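Ticket: left gripper stalls on close, Redell harness cell
Status: waiting on parts
Site: Skoltley

Hi all, me again with the left gripper! Since the start of the late shift it's been stopping short when it closes and throwing error 11. It opens fine every time. I power cycled it twice and got maybe ten minutes of peace before it came back.

So I went through the usual. Fingers wide open, air blown through the linkage, then a careful look at the pivot screws on both hands. One on the left lower finger had backed out a bit (I could turn it with my fingernail, which can't be right).

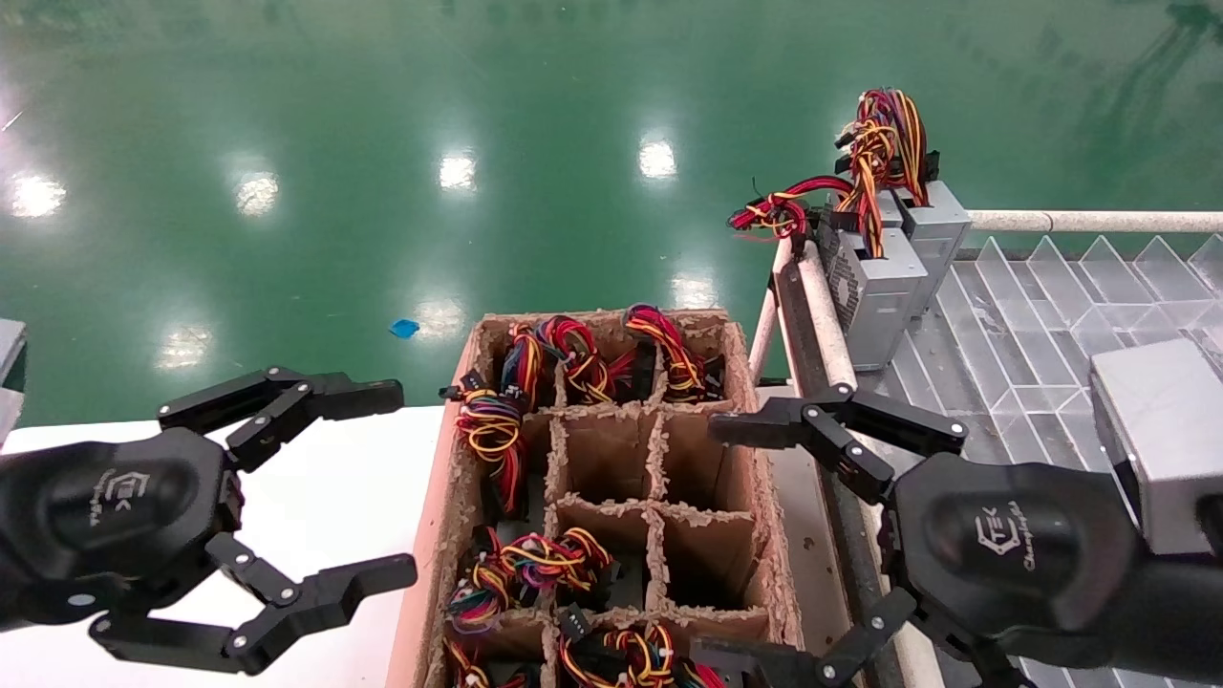 Nipped it up, put a dab of threadlock on and ran 240 open and close cycles with nothing to grab. No fault. Then I let it loose on the harnesses again and it tripped on the fourth pick, so the screw was only part of it. The right one is still happy as anything.

I've dropped the closing force from 2,000 to 400 in the settings for now and it limps along, just slowly. Jollow say the spare finger set is coming from Bragança in June. Could someone check whether we've got one on the shelf before then? Leaving this open.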